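## 4. Working a shift with the Sekent sorting cell

This section is for the people who tidy and sort returned household goods at the Allton site. The cell now takes the repeat lifts from the intake tables. Floor staff set up the stations, show the cell new items with the hand-held gripper, and deal with whatever it sets aside. Wiring and software are covered in the Pietrzak installer's book.

### 4.1 Before the shift

1. Check the board by the door for your station. Stations are assigned for the whole shift, and swaps go through Nawal Ait Ali.
2. Turn the key on the cell panel to HOLD. The panel lamp goes amber.
3. Wipe the finger pads with a dry cloth. Solvent makes them slick.
4. Put one open box at the station, flaps folded out.
5. Turn the key to RUN and step back behind the yellow line.

**Note:** The panel asks for a badge at step 5. If it shows code 81, your badge hasn't been added to the cell list. Call the shift lead and leave the key on HOLD.

### 4.2 Showing the cell a new item

The cell learns a pick from recorded passes made by hand. Each new type of item needs 6 good passes.

1. Take the hand gripper off its charger and press the side button once. Wait for the tone.
2. Bring the fingers in level with the item and close them slowly until the pads hold it.
3. Lift, move the item over the box, and lower it. Let go only when it is down inside.
4. Press the side button again to end the pass.
5. Change how the item lies before the next pass — on its side, on end, or on top of something soft.

If you drop an item, end the pass and press DISCARD. Dropped passes that stay in the record have to be removed by hand later, and that job falls to the day lead.

Small round items should be gripped across the middle. With the item held level between the pads, look at it over the box before you lower it.
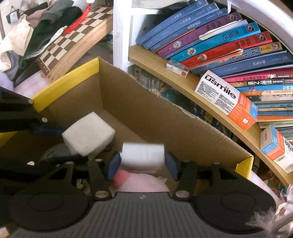 **Who decides where an item goes when the cell can't place it?**
The person at the station does. The cell puts the item in the gray tray, and your choice at the panel is saved under your badge.

**Caution:** Keep fingers and loose sleeves clear of the linkage arms while the gripper is closing. The grip force is low, but the joints can pinch.

### 4.3 Changes to jobs and breaks

- Two people used to lift at each table. One person now runs the station and the other works the Dalura returns desk. They trade places every 3 hours.
- Pick targets no longer apply to staff. The old target of 100 items a shift was dropped in February.
- Recording passes counts as station time. Write it on the sheet under "cell work."
- Breaks are unchanged. Turn the key to HOLD before you leave and take it with you.

### 4.4 End of shift

1. Turn the key to HOLD, then OFF.
2. Empty the gray tray and enter each item at the panel.
3. Return the hand gripper to its charger. Check that the charge light is on.
4. Hand the key to the next person or lock it in the lead's drawer.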